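I've been putting off the equipment spreadsheet for most of February, and on Monday I finally made a pot of tea, opened the thing up and had a proper go at it. Those of you who've been reading a while will know I love a new notebook and hate a budget, so please picture me being very brave.

The question is how many pairs of hand-held grippers we should buy for next year. Bernice Kwofie, who looks after the money at Jovcombe (and is far more patient with me than I deserve), wanted one number by lunchtime. I gave her three, each with a little note beside it, and she sent them all back!

My first draft was all grippers. I'd priced the Wibisono ones and the Dirstead ones side by side, coloured in the cells, and felt very pleased with myself. Then I went and sat in on a session, and came back with a whole page of things I'd left off.
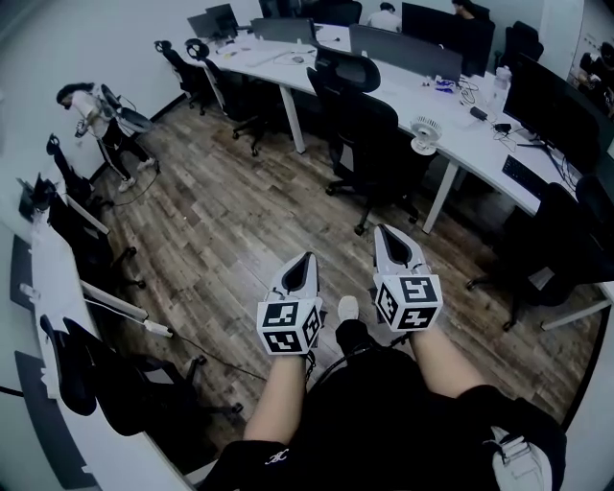
*A gripper in each hand, and cables wherever there's room for them.*

Cables, for a start. I'd budgeted nothing at all for cables, and they're the part I'd bet on wearing out first. I've now put in $142 for spares, along with a bag of velcro ties and some covers for the runs across the floor. I've also added a line for reprinting the marker patterns, $29 a set, which is the cheapest thing on the whole sheet and the one I'd have been crossest to forget.

Then there's the carry case. Flultumum do a padded one for $59 and I'm smitten with it, though Etenesh Kumsa reckons a toolbox from the hardware store and an old towel would do the same job. She may well be right, but I've left the nice case in for now and we'll see if Bernice notices (hello, Bernice).

Where I've landed is six pairs, with the order split so that half come early and the rest wait until we know how the first lot are holding up. Wibisono are a touch dearer but will sell you the shell on its own, and I do like being able to replace the bit that gets knocked. Dirstead only sell the complete unit. I've emailed to ask whether they'd budge on that, and if they write back before the order goes in I'll let you know what they said.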